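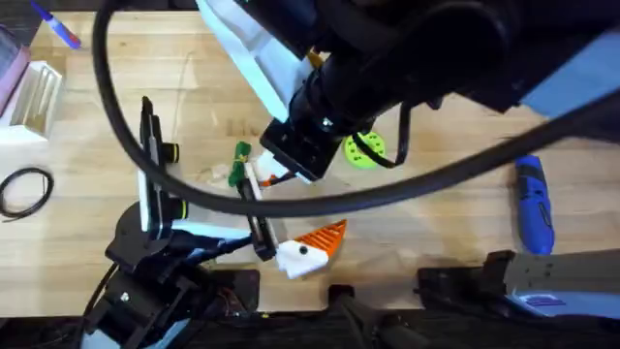 Robot Arm Club: Questions We Get a Lot

Hi! I'm Špela Stojanović and I answer the club inbox, so if you've written to us you've probably already had one of my overly long emails. I've put the usual questions on one page.

Do I need to know how to code?
Nope. I'd never written a line when I joined, and my first month was mostly learning which cable went where. If you can follow a recipe you can follow our starter sheet. We use Python for nearly everything, and Vilém Vaněk runs a beginner table at the start of each meeting (bring a laptop if you have one, borrow one if you don't).

What do you work on?
Right now it's Tandum, our two-arm project. Two black arms share one wooden bench, and the goal is to get them picking up small things and passing them to each other without a crash. We practice on whatever's lying around: 3D-printed bits, a fuzzy green tuft tied with yellow, that sort of thing. Soft stuff is way harder than you'd think!

How many people are on a team?
Five. If your group is smaller we'll match you up with somebody, and it's usually fine after the first snack break.

Is there a competition?
Yes, the Irncombe meet in November. You get five runs at the handover task and your best one counts. Last year we finished with 827 points and I'm still a little sore about the dropped gear on run three.

How much practice does it take?
More than I expected. We've logged 2,701 handover tries on Tandum so far, and plenty of those are me saying "wait, stop, stop." You don't have to be there for all of it. Come when you can and write your tries in the log.

Can I use the 3D printer for my own stuff?
Club parts go first, but after that, sure. Put your name on the sign-up sheet and please clean the bed when you're done.

What should I wear?
Anything without dangly sleeves or drawstrings. Tie long hair back. Keep your hands off the bench while the arms are powered, even if you only want to nudge something a tiny bit (I know, I know, me too).

Where do I find you?
Bouchard building, second floor, 4:30 pm. The side door sticks, so give it a good shove or knock loudly and one of us will come down.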